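Ten minutes on bathroom counters with Naomi Rweyemamu

Naomi Rweyemamu cleans and resets bathrooms for a living. Short-stay apartments mostly, the Flonwood building and a few smaller ones out by Lalska. Around 2000 turnovers by her own guess, and she says the guess is low. We talked by phone at 8 in the morning, between two jobs, with a tap running on her end for most of it.

First thing she wanted to talk about was marble. Hates it, sort of. "Pretty, yes. Then somebody leaves lemon cleaner on it overnight and you've got a dull patch you can see from the hall." Owners buy the stone and then stock the cupboard with vinegar spray. She takes the spray out and puts a note in. Notes get ignored. She takes the spray out again.

What she uses: warm water, a drop of plain dish soap, a soft cloth, second cloth to dry. That's it. "The drying is the job. The washing is two minutes." Water spots around the faucet are the complaint she hears most from owners, well ahead of hair.

She starts at the back of the counter and comes forward. Faucet base first, then the strip along the wall, then the open stone, then the bowl last of all. The curved counters slow her down, the ones where the front edge swells out under the sink. Drips run along the underside of the lip and down onto the cabinet doors, and dark wood shows every one of them.

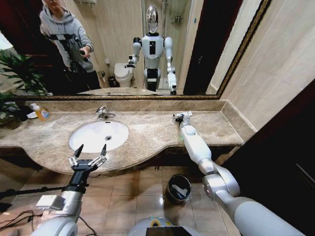
So what goes back on the counter once it's dry? Soap and one small dish, according to Naomi, and everything else goes in a drawer until a guest asks for it.

She is strict on this. Used to leave out a tray with cotton pads, a candle, a little plant. Guests moved it to the floor. Or the toilet tank, which she found worse. "People want somewhere to put their own stuff down. Give them the stone." The soap stands at the far end from where most people set down a razor or a phone — she learned that after a leaking pump ruined somebodys charger and she got the phone call.

Pump bottles get lifted every single time. There's a ring underneath, always, even on a new bottle. On marble an orange soap ring can stain if it sits for a week, she says, and she has spent a whole afternoon with a baking soda paste trying to pull one out. Got most of it.

The trash bin she likes small and under the counter, with a liner folded down inside. Big bins fill up with big things. She once pulled a whole pizza box out of a bathroom bin at the Wanyama place, folded in four. No idea why the bathroom.

Then the half-used stuff. Toothpaste is the main one. Guests leave the tube, nearly flat, and then write two days later asking if it was found. "Who wants it back? Somebody does, apparently." Her rule is a zip bag with the unit number on it, kept until the end of the month, then out. She keeps a list too. Last November it ran to 176 items across all the units, mostly tubes and single earrings, and one very nice hairbrush.

Paper she throws without thinking. Wrappers, floss packets, the little sleeves off hotel soap. Anything with handwriting gets kept with the tube.

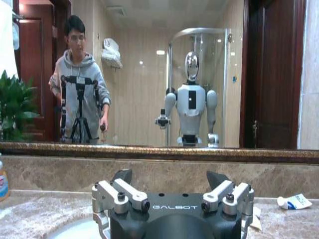
Mirrors come after all of that, never before. Wiping the counter throws up lint and it lands on the glass, so doing the mirror first means doing it twice. She sprays the cloth and leaves the glass alone, especially near the bottom, where liquid creeps in behind the frame and the silvering goes black. Metal-look frames she only dusts. A colleague went at one with a scrub pad from Zidmont, the supplier they all order from, and the color came off in a stripe as long as a hand. Owner wasn't happy. The pad was fine.

I asked about smell, since every guide to this kind of work has a page on it. Short answer. Open the door, run the fan, pour hot water down the sink drain. She doesn't use the plug-in things. "If it smells like vanilla in there I start wondering what happend."

And at home? She laughed at that one. Two kids, one sink, toothpaste on the tap by seven. She does the faucet with her sleeve on the way out and calls it done. The good cloths are all in the car anyway.

She had to go then, next unit was ready and the elevator was out again. She'd left the tap on.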